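Tableware at Rirkomden: handling and storage notes

07/05/2019 - by the site editor
Reading time: 2 min

The collection at Rirkomden began in 1901 with a canteen order and now holds almost 400 pieces, most of them plain everyday ware. This page covers the cups and mugs. Plates and serving dishes were dealt with in January and have their own page.

Makers are recorded only where a mark survives under the base. Brunner and Astier account for the larger share. Unmarked pieces are listed by body colour, then by surface: smooth, ribbed or banded.

Ribbed mugs need a little more care in cleaning. Dust and tea residue settle between the ribs, and a flat cloth passes straight over them. A soft brush worked along the line of the rib is the better tool. The inside is wiped last, with the mug tipped.

Handles are the weak point. A mug should be held by the body, never by the handle alone, and turned over a covered surface. 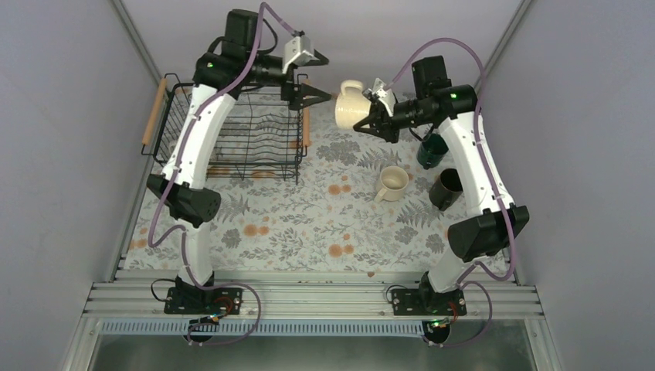 Cream glazes vary a good deal between batches, so colour is a poor guide to date. Foot rings and handle joints are more useful - the Valon pieces, for instance, have a flattened lower joint.

Mugs are shelved in single rows, 7 to a row, upright and without stacking. Shelf liners are changed when worn.

Comments

teapot_lid: Do you use any soap on the ribbed ones, or plain water?

Site editor: Plain water, lukewarm. Soap only for grease.

M.: I have a Brunner with no ribbing but the same base mark. Is that usual?

Site editor: Yes, we have 10 like it.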